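Indoor Humidity and Solid Wood: Notes for the Heating Season

Several members wrote in after the spring workshop to ask why tabletops that were flat in June show a cup or an open joint by midwinter. The short answer is moisture content. The longer answer takes up most of this item, and Nawal Fahmy has checked the tables that go with it.

Wood gains and loses water until it is in balance with the air. At 70 degrees F and 50 percent relative humidity, most species settle near 9 percent moisture content. At 25 percent relative humidity the figure is closer to 5. Nearly all of the resulting movement is across the grain. Movement along the grain is small enough to ignore in furniture.

Width matters more than thickness, and the direction of the growth rings matters more than most owners expect. A flat-sawn board moves close to twice as much across its face as a quarter-sawn board of the same species. Mixed boards in a single panel will therefore load the glue line unevenly.
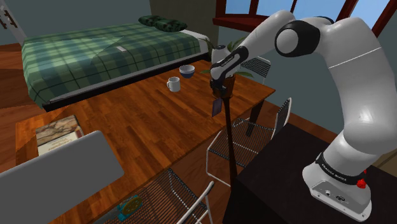
Fixing a top to its base is where most of the damage starts. If the screws run straight through a cross rail into the top, the top can't shrink, and it splits along its weakest line. Slotted holes, figure-eight fasteners or wooden buttons all let it travel. The wider the top, the longer the slot has to be, and a large wooden table in a bedroom, like the one shown, deserves the same allowance as one in a dining room. Long, thin sticks are a different case: they have little width to shrink, but they bow readily if one side dries first. Store them flat and supported, with air on all faces.

Finish slows the exchange of moisture but does not stop it. Coat the underside of a top with the same number of coats as the upper side. Reda Samir measured a cup of 6 mm in a panel finished on one face only, after one winter over a floor vent. Its twin, finished on both faces, stayed within 2 mm.

For monitoring, a plain digital hygrometer is enough. Check it against a salt test before the heat comes on -- table salt and a little water in a sealed bag should read 75 percent after a night. Write the offset on the back of the case.

The shrinkage tables, with 264 entries by species and cut, will be available at the September meeting. Corrections to Yasmine Ramadan, please, with the species and page number.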